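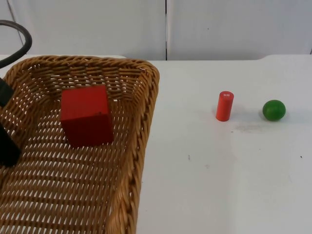

Tidine, Oct 20, 2023

Chapter 4
Why Airlines Fly Where They Fly

I'm starting this chapter at gate 11 of Tidine airport, because that's where I happen to be sitting and because my flight to Kundis has just been put back again. I teach route planning for a living, so you'd think I'd be calm about this. I'm not. I've had two coffees and a very dry cheese roll, and I keep looking at the board.

Still, it's a good place to ask the question that runs through the next 30-odd pages. Why does this flight exist at all? Kundis is a small town. It has one runway, a terminal you can cross in a minute, and no train to anywhere you'd want to go. And yet somebody, some years ago, sat down with a pile of numbers and decided that an aeroplane should go there every weekday morning and come back again.

In Chapter 3 we looked at what it costs to run an aircraft for a day — crew, fuel, landing fees, and all the money that goes out even when the thing is parked. Keep those costs in mind. A route planner starts from them and works towards the passengers, and most beginners (me included, years back) try to do it the other way round. They find a place people would love to visit and then go looking for a plane to take them.

My first boss, Saqib Memon, cured me of that. I'd written him a long and rather excited paper about flying to Gape in the summer. Lovely beaches, no competition, a new hotel going up! He read it standing at the window and asked me what the plane would be doing on a Tuesday in February. I had no answer. It took me most of a week to find one, and by then I'd crossed out Gape myself.

So a route has to earn its place across the whole year, or else the airline needs somewhere else to send the aircraft when the beach is empty. We'll call this the seasonality problem, and section 4.2 is all about it. August looks after itself. The winter timetable is where you'll do your real thinking.

Then there's the matter of who is on board. Up to 173 people can sit in the aircraft I'm waiting for, and they haven't all paid the same fare or come for the same reason. The man opposite me is going to a meeting and would have paid nearly anything. The family behind him booked months ago and would have stayed at home if the fare had gone up much. Section 4.3 shows you how to split a market into these groups, and how to guess at their size when you've got very little to go on (you nearly always have very little to go on).

Connections come next. Some of my fellow passengers started their day somewhere else and are only changing planes here, and a route that looks hopeless by itself can do quite well once you count them. Shabnam Baloch, who wrote the exercises for this chapter, has built a whole small network for you to play with in section 4.4. Do the first part with pencil and paper before you open the spreadsheet. It's slower, and you'll grumble, but the idea sticks better.

We finish with how often to fly. Would you choose one big aircraft a day or a couple of smaller ones? Business travellers like a choice of times, airports have only so many slots, and your finance people will have views of their own — usually loud ones.

Before you read on, pick a route you've flown yourself, ideally an odd one. Write down who you think was on it and what might have kept it going through the winter. Hang on to your notes, as we'll come back to them in section 4.5.

They've just called my flight. Row 2, window seat.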